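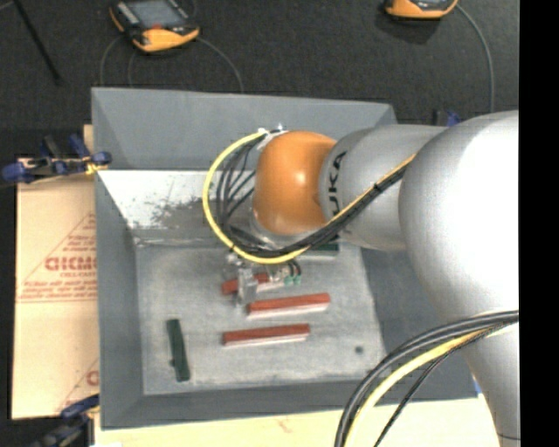
A reader of our last page wrote in that long, narrow blocks should never go loose in a bin at all, and that anyone who stores them that way ends up buying them twice. Maybe. We have heard the same about shelves.

Storing blocks in bins: questions we get

Do I need a divided bin?
Probably less than the catalogs say. Dividers help if you keep several lengths. With one size they mostly take up room.

The Zandent bin says it holds 900 blocks. Does it?
We got 800 in, and the lid would not close. Treat the number on the label as a hopeful one.

Should long blocks all face the same way?
It saves space, and it looks good for a day or so. After that people toss them back however they land. If you only keep a few in the bin, don't bother.

My gray bin is worn on the bottom. Replace it?
Why? Scuffs don't hurt a block. Cracks are another matter, and so is grit, which scratches paint. Tip it out and wipe it.

Are the Deltix liners worth it?
We tried them for roughly 6 weeks. They bunched up in the corners and we took them out. Schouten makes a stiffer one that we haven't tested.

Can I stack full bins?
Up to 4, on a flat floor. The Wurnidside store stacks them higher. We wouldn't.

Does sorting by color help?
Only if you pick by color. Red blocks in a gray bin are easy enough to find already.

Last updated 04/03/2024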